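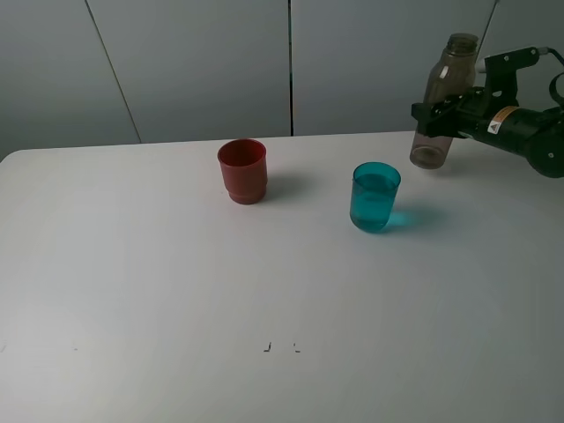 November
By Leonidas Economou
5 min read
Search talks Enter a keyword

Speaker notes: The grip that let go
Ekcombe session, after the morning coffee break

Opening

Say who I am and what I do. I look after the pouring cell at Dekelow. One arm, one table, drinking vessels and bottles. The work is simple to describe: pick up a bottle, bring it to a cup or a glass, pour, put the bottle back.

Tell them up front that this talk covers one fault. No one was hurt. We lost a laptop and most of a month.

What happened

Run number 537 of the long test. The arm had a bottle in its grip and was on its way to the pour position. The gripper opened by itself. The bottle dropped, hit the table on its base and went over. Water ran off the back edge and into a power strip on the floor. The breaker tripped.

Pause here. Let them ask about the power strip. Yes, it was on the floor. No, it should not have been.

The arm stayed where it was with its brakes on. That part worked as designed. The gripper was on a separate supply and lost power a moment after it opened, so its own log stops there.

First wrong answer

We blamed grip force. Plastic bottles flex, and a flexing bottle can slip. Spyros Giannakopoulos raised the force setting to 80 percent and we ran it again. It did 94 clean runs and then dropped another one. The bottle was also visibly squeezed, which pushed the water level up in the neck and made the pours worse.

Mention that we almost shipped this setting to Sandside. We had written the email.

What it really was

The cable to the gripper. It comes off the wrist in a loop, and the loop was too short for one wrist angle used only when the arm came in low over the table. At that angle the connector was pulled sideways and the signal dropped out. When the signal came back, the gripper controller restarted. Its startup routine is to open fully and find its zero.

Slow down on this. The gripper did what it was told to do at startup. It had no way of knowing it was holding something.

Expect a question: why did we not see the restart? The main program polled the gripper every 2 seconds. The restart was shorter than that. As far as the main log was concerned, the gripper had never been away.

What we changed

Longer cable loop, with a clamp at the wrist so the connector takes no load.

Startup routine now holds position and waits for a person to confirm before it moves the fingers.

Gripper status is read on every control cycle. Any gap stops the arm.

Power strips moved off the floor and up onto the wall. Tray fitted under the back edge of the table.

Grip force back to where it was before.

Still open

We do not have a good check for cable wear. Stamatopoulos has offered us a bend tester and I would like to hear from anyone who has used one. For now the cable is swapped on a fixed schedule, and the old ones go in a box in my office with the run count written on a tag.

If there is time, show the plot of wrist angle against dropouts. If not, skip it and go to questions. The room has to be clear by noon.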